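Wed 7 May

## Suturing practice on the tissue pad

It is my intention in this post to set down some notes on suturing practice, as several readers have asked how a practice pad compares with the written guidance. Seon-mi Yeo kindly read the draft and corrected two of my terms.

The pad is pale and finely textured, and the incision in it is stained red along its edges. The thread is black and shows clearly against the surface. It does, however, retain a strong tendency to curl, and a good part of any session is spent in managing the slack. I would ask beginners to attend to the following:

- Bring the point of the needle to the edge of the cut before turning the wrist.
- Keep loops of thread well clear of the jaws. 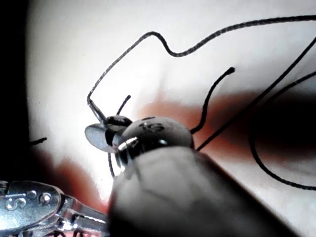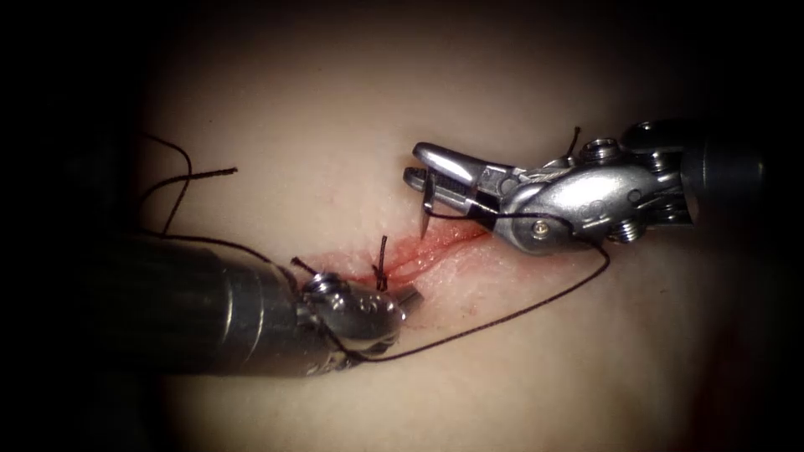
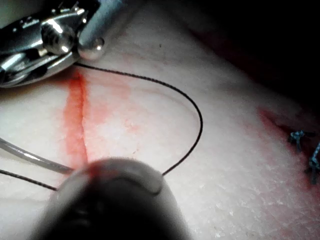
## Thread and storage

Iñaki Nieto has enquired about thread length. My own preference is for a shorter piece than the guidance suggests, although Trinity Mercado takes the opposite view and her knots are tidier than mine. Pads should be kept flat in a lidded box, away from direct sunlight. Mine were ordered from Homalex in February in a pack of 9, and the remainder are stored in the lower cupboard.

Correspondence on knot tying has been received and will be answered in a separate post.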